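Drostisness Reservoir Catchment Study: progress report to the Pretorius Fund
Last updated: 9/30/22

Work package 2 covers turbidity logging on the Bristusach feeder streams. The reporting period began in April.

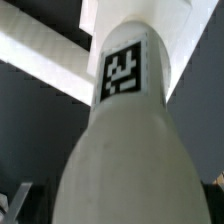
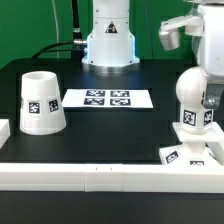
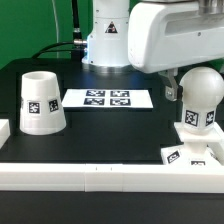

Loggers are installed at 7 sites. Readings are taken at fixed intervals and checked against bottle samples. Of 233 samples collected, 66 were taken during high flow. Laboratory results for the remaining low-flow set are due next quarter.

The upper weir site lost data after silt blocked the intake. The intake has been raised and the gap is marked in the data set. No attempt has been made to fill it.

Spending is within budget. An underspend of £1000 on travel is requested for transfer to laboratory fees. Landowner access at the northern boundary is still not agreed, and the start of soil coring there has been moved back.

Related items
Rorkumov rain gauge calibration note
Bristusach sampling protocol, version 2
Drostisness access map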